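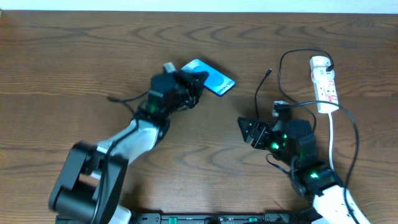 Home | Modules | Handouts | Reading Lists | Contact

Plakavthorpe Institute of Technical Studies
Module: Machines and Everyday Work
Handout to accompany the fourth lecture: Can Machines Do the Chores Yet?
Issued 6/10/19

1. Purpose of this handout

The fourth lecture considers how far machines have come in taking over ordinary work in the home and on the shop floor. Students should read these notes before the seminar and bring a copy with them. The notes do not replace the set reading, and the written exercise at the end is to be handed in through the module office in the usual way.

The word "chore" is used in this module in a wide sense. It covers washing up, folding clothes and clearing a table, and also the small repeated jobs of a shop or workshop, such as unpacking goods, turning an item over to find its label, or passing a part from one bench to the next. These jobs are seldom described in any detail, even by the people who carry them out each day. A large part of the lecture is concerned with what such a description would have to contain.

2. What has already been automated

Some household work was passed to machines long ago. The washing machine and the dishwasher are the usual cases. In both, the work was changed to suit the machine. The dishwasher does not wash a plate as a person does; it sprays a closed box, and the person is left with the loading, the unloading and the scraping. The same pattern is found in factories, where parts are brought to a fixed point, in a fixed position, so that an arm may repeat one movement all day.

What remains is the work between the machines. Clothes must be moved from the washer to the line. Goods must be taken out of one carton and placed in another. In each case the objects vary and are seldom left in the same place twice. The lecture refers to this as residual handling, and students will be expected to use the term correctly in the written exercise.

3. Picking up

Picking up an object involves several separate problems. The machine must find the object, decide where it may safely be held, close on it with enough force to keep it and not so much as to damage it, and then lift it clear. A person does all of this without attention. A machine with two flat fingers has far fewer ways of holding a thing than a hand has, and it may have little or no sense of touch with which to correct a poor grip.

Flat, smooth objects lying on a table are harder than they look. A telephone, a playing card or a coin offers very little edge. A person will often slide such an object to the side of the table, or tip it up with a fingernail. Students should try to pick up a telephone using only the tips of the thumb and first finger, held stiff, and should note how many small adjustments are made before it leaves the surface.

4. Two arms and one object

Many chores need two hands, and the two hands seldom do the same thing. One holds a jar while the other turns the lid. One steadies a shirt while the other finds the sleeve. A system with two arms must therefore settle which arm leads, where the two are to meet, and at what point one may let go.

Passing an object from one gripper to the other is the simplest form of this problem and a good place to begin. The first arm must present the object so that enough of it is left free for the second to hold. If it is gripped in the middle, there may be no room. If it is gripped too near one end, it may swing. The second arm must approach without knocking the first, and for a short time both will have hold of the object together. During that time any small error in the position of either arm becomes a push or a twist on the object. 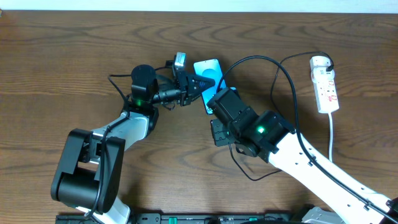
Figure 2. Two arms handling a smartphone in a light blue case.

Points for study in connection with Figure 2:

- The wrists and grippers are large beside the telephone, and part of the telephone is hidden behind the right wrist. Consider what this would mean for a machine that relies on sight from a single position.
- The arms work close together over the middle of the table. Consider how much free space each would need in order to withdraw.
- Cables pass over and beside the working area. In a kitchen or a shop, these would have to be kept clear of the goods and of the people.

5. Measuring success

Claims about household machines are often made on the strength of a single good attempt. For the purposes of this module, a task is treated as done only when it has been done repeatedly, under conditions that change a little each time.

The Prundell trial, discussed in the lecture, is used as a worked case. It concerned the transfer of small boxed and unboxed goods between two arms at a packing bench. There were 1,509 attempts over the whole trial, of which 311 were recorded as failures. A failure was entered where the object was dropped, where it was set down in the wrong place, or where a member of staff had to step in.

Two matters should be noted. First, a failure rate of this size would not be accepted from a person packing goods for sale. Secondly, the failures were not evenly spread. Cartons with square sides gave little trouble. Thin, rounded and glossy items gave a great deal. A single overall figure hides this, and students are advised to ask for results by type of object whenever a figure of this kind is quoted.

Time must also be recorded. In the Prundell trial a transfer took 20 seconds when it went well. Slow work may be acceptable in a home at night, when the kitchen is not in use, and of no value at all at a busy counter.

6. The home and the shop floor compared

The shop floor is in most respects the easier setting. Lighting can be fixed, benches can be cleared, and staff can be trained to stand back. The Ngcobo workshop notes, which form part of the set reading, list 17 changes made to one bench before any arm was installed. Most were plain matters of tape, trays and the height of a shelf. The reader should consider how many of them a household would put up with.

The home has other difficulties. Objects belong to people, who may mind a great deal if one is scratched. Children and animals move about without warning. The Brerkosov survey of householders, also in the set reading, found that those questioned were willing to wait for a machine to finish a job but were much less willing to tidy up before it could start. This finding should be treated with some care, as it rests on what people said they would do.

7. Position taken in this module

The view put forward in the lecture is a cautious one. Machines can now carry out single steps of many chores on a prepared table. They cannot yet be relied upon to carry out a whole chore, from beginning to end, in a room arranged for people. Students are free to argue otherwise, provided that the evidence is set out and the conditions of each trial are stated.

8. Written exercise

Choose one chore that calls for both hands. Write out each step in plain words, stating what each hand is doing and when the object changes hands, if it does. Mark the steps at which sight is needed and those at which touch is needed. Then state which single step you would give to a machine first, and what change to the room or bench you would allow in return.

Work submitted without the list of steps will be returned unmarked. Diagrams may be drawn by hand.

9. Set reading

Ngcobo Workshop Notes: Preparing a Bench (revised April)
Prundell Packing Trial: Summary of Results
Brerkosov Household Survey: Waiting and Tidying

Previous handout | Next handout | Back to module page

Recent handouts
What Is a Task?
Conveyors, Trays and Fixed Positions
The Kitchen as a Workplace
Seeing and Touching
Safety Near Moving Arms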